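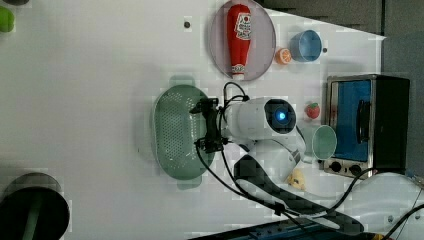
Figure 2. Robot arm over a sage-green colander on a white tabletop.

4.2 What people finish, and when

I'll start with the thing that surprised me most when Birthe Lund and I went through the logs. Painters are awful at guessing how long a model will take them. We had 2,762 entries in the Plono hobby diaries, each one a sitting at the painting desk, and in the entries where people wrote down a guess beforehand, the guess was nearly always too short. I do this too. I once told my brother a single plague ogre would be done by bedtime and I was still picking out its teeth in November.

The diaries came from members of two clubs, Eleck and Droson, who play the same skirmish game but have very different ideas about what counts as a painted army. At Eleck you can put a model on the table with a base coat and a wash and get a friendly nod. Droson has a house rule – three colors and a finished base, or it stays in the case. I expected the stricter club to finish more, and for rank and file troops it did. For big centerpiece models the gap went away completely, and I'm still chewing on why.

Part of it may be the way people store up large projects. Nouhaila Sqalli, who coded the free-text comments with me, spotted that centerpieces get talked about in the diaries long before they get touched. Someone buys a dragon, washes it, glues it, primes it, and then writes about it for weeks while painting something else (usually goblins!). We ended up giving this its own code, "parked," and it turned into one of the busiest codes in the whole set.

Parked models did come back out, though. The usual trigger was a monthly painting challenge at the club, where you pledge a points total and post your progress to the others. The Holst pledge sheet we borrowed for this allows up to 500 points, and people liked to fill it with one huge monster, I suppose so they only had one thing to worry about. Plenty of them then wrote that they'd forgotten how many straps the thing had.

A word on the comments themselves. They're short, they're full of in-jokes, and quite a few are only about varnish. Nouhaila and I coded the first 100 separately and argued over the ones we didn't agree on, mostly to do with whether a repaint counts as a new model. We settled on yes if the old paint was stripped off first. Section 4.3 takes up the repaints by themselves.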